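Astell Hall Community Kitchen
Progress report to the Polteo Fund, second instalment

Thank you, first of all, for your patience with us over the winter. We know this report was meant to reach you in February and that it has come in well after that, and we are grateful you kept the file open. We have tried to make up for the delay by telling you properly how things stand, including the parts that have been slower or dearer than we hoped.

Where we had got to last time

When we last wrote, the supper program was running out of the small back room and the main kitchen was shut. You will remember that the hall went up in 1940 and that most of the plumbing was of the same vintage. The plumber found that the old drain ran under the stage and not along the side wall as the plans showed, so the floor had to come up in a different spot from the one we had quoted you. That work is finished. The boards are back down, and the stage is no worse for it apart from one patch near the steps that still wants a coat of varnish to match its neighbours.

Suppers and attendance

We have served 548 suppers in the period covered by this report. We had hoped for a few more, but we lost two weeks when the road from Drenunton flooded and neither the bus nor the vegetable delivery could get through. People have come back steadily, and it is a real pleasure to see the long tables filling again. There are faces we haven't seen since before the closure, and a good number of new ones, mostly families who have moved into the units behind the school.

The menu has stayed simple. Soup and bread to begin, a hot main, and fruit or a baked pudding depending on what has been donated. The pumpkin soup is still the favourite by a long way. We tried a lentil pie in the colder weeks, and the plates came back half full, so we have gone back to the shepherd's pie and put the lentils in that. It has gone down very well — several people have asked for the recipe.

Several of our older guests told us that a six o'clock start meant going home in the dark, so we moved supper forward to half past five. It has made the afternoon a bit of a scramble for the cooks, but the hall is much fuller in the first half hour than it used to be, and we intend to keep it that way until the evenings draw out.

Cooking classes

The classes have been the happy surprise of the year. We told you we would be content with a dozen people and we finished the first course with 19. They range from teenagers to retired folk, and a fair few had never cooked a meal from scratch. The course covers knife skills, stock and soups, cheap cuts, pastry, and a last session on feeding a household from one shop. We ran over time in nearly every session, usually because people stayed to eat what they had made and then got talking.

Pastry was the hardest. The back room gets very warm with the oven on, and we ended up rolling the dough on trays that had been chilled in the fridge. For the next course we will move that session to the morning and see if it helps.

We also learned that our handouts were too wordy. One of the group very kindly took a set home and brought them back with half the sentences crossed out, and the shorter version is what we now use. Copies can come to you with the final report if they would be of any use to your other grantees.

Food supply

Mercado, the greengrocer on the corner, has continued to set aside its unsold vegetables for us twice a week, and we have now added eggs and some bread from the bakery counter. The quality is generally excellent. The quantity is harder to predict, and there was a stretch when we had more zucchini than any of us care to remember. We pickled what we could and sent the rest home with guests.

Our own garden beds have done moderately. The silverbeet and herbs flourished, the tomatoes caught a blight and had to be pulled, and the possums had nearly all of the strawberries. We have set aside a little from the materials line for netting.

Money

Spending is within the budget you approved, though the balance between the lines has shifted. The extra floor work took most of the building contingency. Against that, we have spent less on food than planned, thanks to the donations, and less on printing. We would like your permission to move the printing underspend across to equipment, where it would cover a second stock pot and replace the worst of the chopping boards. A full statement is attached as Schedule A, with receipts in the same order as the lines.

The main kitchen

We have left the refit until nearly last, as there is still a good deal to be done and we did not want it to crowd out everything else. The wall linings are up and painted and the wiring has been signed off. Cabinets are on order. After a long discussion about washing up (longer than anyone would believe, and warmly argued on all sides) we have settled on a large, deep sink in dark grey with a pale cream benchtop around it. The cooks wanted something roomy for the big pots, and the darker colour was a general favourite over the steel. 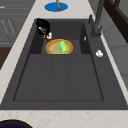
Dark grey sink, pale cream benchtop.
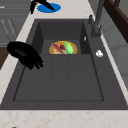
What comes next

The cabinets are the thing we are waiting on. Once they arrive, the joiner expects to need around 2 weeks, and then the inspector has to come through before we can cook for the public in there. In the meantime supper carries on in the back room, cramped as it is, and the second cooking course opens for enrolment as soon as the first group has had its celebration lunch.

We would dearly love to have someone from the Fund at that lunch. The group will be doing all the cooking, there will certainly be pumpkin soup, and the hall is easy to find from the Drenunton road — turn in at the water tank and park anywhere on the grass. If you let us know of any dietary needs we will pass them on to the class.

With our warm thanks,
Astell Hall Community Kitchen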